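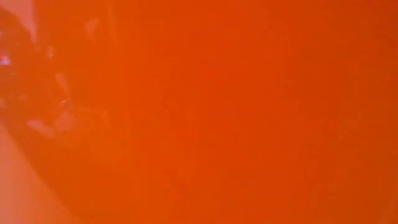
Quando a Wuleck publicou a carta, eu estava na fila da padaria e li tudo no telemóvel antes de chegar a minha vez. Não é uma carta comprida. Tem quatro parágrafos, a assinatura do director-geral e, no fim, um endereço de correio electrónico para onde os clientes podem escrever. Foi publicada na página da empresa e, no dia seguinte, ocupou meia página do jornal da região.

Para quem não acompanhou: a Wuleck faz calçado de caminhada e patrocina há anos a corrida de Roltumcombe. Em janeiro, o director-geral, Tihomir Janevski, foi a um almoço de empresários e disse ao microfone que a taxa municipal sobre os parques industriais era «um favor às pessoas que nunca assinaram um ordenado». Disse também que o vereador que se opunha à taxa era o único adulto na sala. A frase foi gravada, circulou, e três dias depois a atleta mais conhecida que a marca patrocina, Radka Georgiev, escreveu que não se revia naquelas palavras e que tinha pedido uma reunião.

Trabalhei onze anos em comunicação de empresas, quase sempre em firmas pequenas, e escrevi a minha dose de cartas destas. Nenhuma foi tão lida como esta. O que me interessa não é saber se a taxa é justa. Tenho opinião sobre isso (acho que está mal desenhada, mas que alguma coisa tem de pagar a estrada), e fica para outro dia. O que me interessa é a carta.

## O primeiro parágrafo

A carta começa assim: «Nos últimos dias, algumas das minhas palavras foram interpretadas de uma forma que não corresponde aos valores da Wuleck.»

Quem já escreveu comunicados reconhece a construção. As palavras foram interpretadas, por alguém que não se nomeia. O problema está em quem ouviu. Eu próprio já escrevi esta frase, com outro nome de empresa no fim, e lembro-me de o cliente ficar muito satisfeito e de o telefone continuar a tocar durante uma semana.

Há um motivo para esta frase aparecer tantas vezes. Os advogados gostam dela, porque não admite nada. O director gosta dela, porque não se sente humilhado. Quem a recebe é que não gosta, e era a essa pessoa que a carta se dirigia.

Janevski tinha uma saída mais simples. Podia ter dito que falou num almoço entre colegas, que usou uma expressão desagradável e que a retirava. Isto cabe em duas linhas e não o obrigava a mudar de opinião sobre a taxa. Uma pessoa pode ser contra um imposto sem ofender quem o defende.

## O segundo e o terceiro

O segundo parágrafo é sobre a história da empresa. A fábrica, o avô, os primeiros moldes. O número de trabalhadores, 193, aparece aqui e volta a aparecer no parágrafo seguinte. Não tenho nada contra o avô, mas ninguém o tinha acusado de nada.

O terceiro é melhor. Diz que a empresa vai continuar a pagar o que a lei mandar e que as opiniões do director sobre a taxa são dele. Se a carta fosse só este parágrafo, com um pedido de desculpa à frente, acho que o assunto tinha morrido ali. É claro, usa verbos normais e responde a uma pergunta que os clientes estavam mesmo a fazer: se, ao comprar umas botas, estavam a financiar uma campanha.

Essa pergunta merece mais atenção do que costuma ter. As pessoas que escreveram a dizer que deixavam de comprar Wuleck não eram, na maior parte, activistas. Li muitos dos comentários na página da marca e boa parte era de gente que tinha as botas há anos e parecia aborrecida por ter de pensar no assunto. Um senhor escreveu que tinha dois pares, que eram bons, e que só queria que o dono estivesse calado. Percebo-o.

## O caso da Radka Georgiev

A posição dela foi a mais difícil e a mais bem resolvida. Tem contrato com a marca, usa o equipamento nas provas e vive na zona, a dois quilómetros da fábrica. O pai trabalhou na câmara. Se ficasse calada, iam dizer que tinha sido comprada; se rompesse, perdia o patrocínio a meio da época.

O texto dela tinha seis frases. Dizia que conhecia muitas pessoas que trabalham na Wuleck e que as respeitava, que discordava do que o director tinha dito e que preferia falar com ele antes de decidir o que quer que fosse. Assinou com o nome e mais nada. Nem etiquetas, nem emblema, nem fotografia com ar sério.

Compare-se com o que fez a Mollemix, que fornece as bebidas da prova e que não tinha nada a ver com isto. Publicou um comunicado a «reafirmar o compromisso com o diálogo». Passei lá os olhos três vezes e continuo sem saber que diálogo é. Suspeito que alguém na Mollemix recebeu um telefonema a perguntar qual era a posição da empresa e entrou em pânico. Acontece. Também já me ligaram às oito da noite com essa pergunta, e a resposta certa era quase sempre «não temos posição, vendemos bebidas».
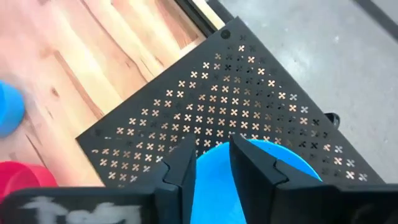
Voltando à carta, falta o quarto parágrafo, onde se anuncia que a Wuleck vai oferecer 100 pares de botas à associação que organiza as caminhadas da serra. É uma boa oferta, e a associação precisa. Mas colocada ali, no fim de uma carta que não pede desculpa, fica com ar de troca. O Rezaul Paul, que trabalhou comigo e hoje dá aulas de relações públicas, chama a isto «pagar a conta da mesa do lado». A pessoa ofendida continua ofendida e há outra pessoa com botas novas.

Se fosse eu a aconselhar, teria separado as duas coisas. A carta agora, as botas na primavera, entregues sem discurso. O efeito era menor na imprensa e maior na serra.

## O que se passou depois

A reunião com a Radka Georgiev fez-se na sede, durou hora e meia e não houve declarações à saída. Dois dias mais tarde, Janevski deu uma entrevista à rádio local e disse, já sem papel, que a expressão tinha sido infeliz e que não a repetia. Foi a primeira vez que usou uma palavra parecida com desculpa. O jornalista perguntou-lhe porque não o tinha escrito na carta. Ele respondeu que a carta tinha passado por muitas mãos.

Acredito. Uma carta destas passa por muitas mãos e cada uma tira uma palavra. Numa empresa onde estive, um comunicado sobre um atraso de entregas teve 34 versões, e a primeira, escrita pelo chefe de armazém em dez minutos, era a única que explicava o atraso. A que saiu falava em «ajustamentos na cadeia logística». Os clientes ligaram todos na mesma para o chefe de armazém, que lhes contou o que vinha na primeira versão.

A Stojanovska, que é a agência que trata da comunicação da Wuleck, não comentou. Fez bem. Uma agência que aparece a explicar a carta do cliente já perdeu.

## Opiniões de patrões

Recebi algumas mensagens a propósito do que escrevi sobre isto na semana passada, numa nota curta. O Warrick Mahuika perguntou-me se eu achava então que os directores de empresas não deviam falar de política. Não acho. São cidadãos, votam, pagam impostos, e prefiro saber o que pensam a adivinhar pelo que financiam. O Ilir Vasić, pelo contrário, acha que quem vende ao público devia guardar tudo para si, como os farmacêuticos antigos, que segundo ele não diziam nem em que clube tinham nascido.

Fico a meio caminho. Um director pode dizer que uma taxa é má e explicar porquê. Pode levar contas, pode dizer quanto lhe custa por ano e o que deixa de fazer com esse dinheiro. Janevski até tinha esse número: na entrevista disse que a taxa lhe levava 40 mil euros. Se o tivesse dito no almoço, em vez da piada sobre os ordenados, estaríamos a discutir os 40 mil, e a discussão se calhar até lhe corria bem. Alguns comerciantes da zona industrial queixam-se do mesmo e não têm microfone.

O mais estranho nestes casos é a desproporção. Uma frase de dez segundos, dita à sobremesa, dá origem a uma carta, meia página de jornal, um comunicado de uma marca de bebidas, uma reunião e uma entrevista. Entretanto, a proposta da taxa teve uma sessão pública de esclarecimento na biblioteca. Fui. Estavam lá nove pessoas, contando com a senhora que abriu a porta, e o técnico da câmara explicou o cálculo com bastante paciência. Ninguém da Wuleck apareceu, pelo menos que se tivesse apresentado.

Quanto às vendas, não sei. Perguntei na sapataria da rua de baixo e disseram-me que venderam o costume, com uma devolução de um homem que trazia as botas na caixa e queria dizer ao balcão porque as devolvia. Deixaram-no dizer, devolveram-lhe o dinheiro e ele levou uns ténis de outra marca, um número acima.

A corrida de Roltumcombe mantém-se e a Radka Georgiev está inscrita. A votação da taxa foi adiada para a próxima assembleia, e tenciono lá ir. Se alguém tiver guardado a gravação completa do almoço, e não só o excerto que circulou, agradeço que ma envie. Gostava de ouvir a pergunta que lhe fizeram antes.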